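Nov 22, 2019

Wim Martens has been painting the insides of other people's houses since he left school, and for the last nine years he has done it under his own company name, Codano. The work is mostly older homes in Pleseck, where the rooms are small and the plaster is rarely flat. He agreed to talk on a job near the center of town, during a lunch break that ran to the end of the afternoon.

Martens says the biggest change in his trade has been the return of dark color. When he started, nearly every customer wanted off-white. "I could buy the paint before I had seen the house," he says. "It was the same three cans every time." Now he keeps a notebook of deep blues and greens, and he charges more for them.

The extra cost is labor. A pale wall over old white can be finished in two coats. A dark one usually takes three, and a tinted primer under that. For an ordinary bedroom Martens quotes $585 in a light shade and adds $300 if the customer picks something deep. He says most people accept the price once he explains how the hours add up.
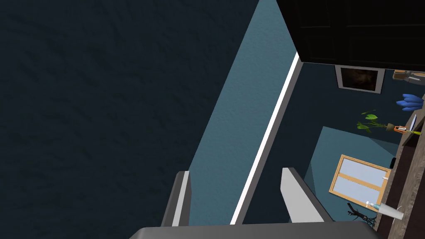 Does a dark color make a small room feel smaller?

"People worry about that more than they need to," Martens says. "What makes a room feel small is a ceiling line that jumps out at you, or a lot of furniture. I've done box rooms in near-black and the owners were happy. The corners get harder to see and your eye stops measuring the place."

He does turn down some requests. He won't put a flat dark paint in a narrow hallway where children live, and he tells landlords to stay away from it entirely. Dark flat paint marks when a bag or a sleeve rubs against it, and the marks can't be wiped off without leaving a shiny patch. In those places he uses an eggshell finish and warns the owner that it will show every dent in the plaster.

Preparation takes up most of his week. Martens learned it from an older painter named Guzmán, who made him sand a single door for two days before he was allowed to open a can. "He would run his hand down it with his eyes closed and then walk off. If he walked off, you kept sanding." Martens has two employees now and says he is easier on them, although one of them, listening from the stairs, disagreed.

He also has firm views on samples. He asks customers to paint a board at least two feet wide and move it from wall to wall for several days, looking at it in the morning and again under lamps. The small printed cards, he says, are good for ruling colors out and very little else.

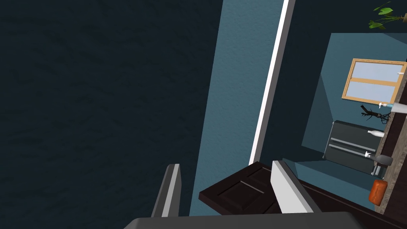 Trim is the part of the job that Martens talks about with the most interest. He paints it last, by hand, with a brush he cleans himself and lends to no one. Many customers now ask for the woodwork to be the same color as the walls, and he will do it, but his own preference is old-fashioned. He likes a narrow bright white trim against slate blue, with a paler blue-teal in the room beyond it, and he says the white has to be cut in cleanly or the whole thing looks cheap. He rarely uses tape for this. On old plaster the paint creeps under it, and he finds a steady hand faster.

For trim he uses a water-based enamel from Nirnumen, after years of holding out for oil. The oil went yellow in rooms without much sun, and customers complained about the smell. The newer product dries quickly enough that he can put on two coats in a day if the house is at 65 or 70 degrees. In November he often has to ask the owners to turn the heat up.

Martens plans to keep going on the ladder for a few more years and then move over to estimates. He has a bathroom to finish first, in a green he tried to talk the owner out of.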